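Compartment tray

Last updated 6/4/20

A compartment tray, also called a divided tray, is a shallow open container whose interior is separated into two or more sections by fixed walls. It is used to keep small articles apart while leaving all of them in view. Common uses include the serving of candy and snacks, the sorting of sachets and wrapped goods, and the holding of small supplies in offices and clinics.

Trays are made from stainless steel, wood, plastic, or ceramic. Steel is widely chosen where frequent washing is expected. A raised rim stiffens the sheet and gives the hand an edge to hold – rounded corners make wiping easier and leave fewer places for crumbs to collect.

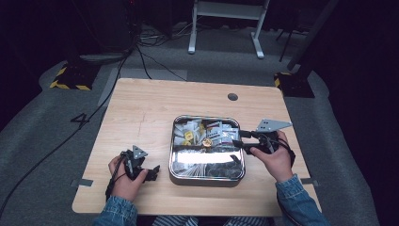

Sorting normally begins with the items that are most alike. Flat sachets may be laid side by side or stood on edge, and round pieces are kept behind a divider so that they do not roll among the packets. One section is often left free as a working space until the last articles have been placed.

The Rirkholm pattern, described by Carla Salameh in a household manual, has 2 sections of unequal size. The later Tivasora pattern places the divider at 90 degrees to the long side. Both remain in domestic use, and the names are sometimes applied loosely to any divided tray.

Contact the editors | Back to top
14 shares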